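Skollow folding sieve set, reviewed

I've used the Skollow set for two seasons at Trokthorpe, mostly on silty ditch fills. You get 4 nesting sieves, a catch tray and a canvas bag. The finest mesh is 600 microns, which was enough for charred grain and most of the snail shell from our samples.

The frames lock firmly and haven't warped. The catches stiffen up once silt gets in, so rinse them at the end of the day. I dry everything on a towel before it goes back in the bag.

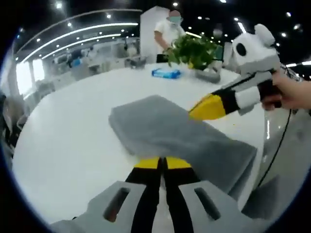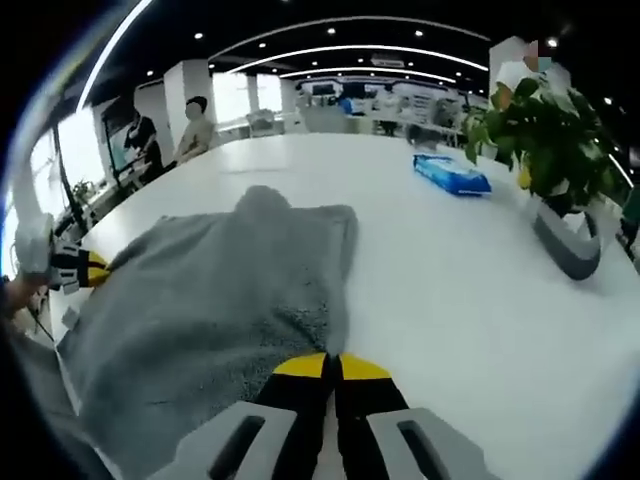
What could be better

The labels rubbed off by May and I now mark the rims with paint. The tray is too shallow for a full bucket. For bulk flotation the Kumsa tank is still the better buy, though it needs two people to lift.

Verdict

Good for small samples and for sites a long walk from the van. Spare meshes can be ordered singly from Zisbridge.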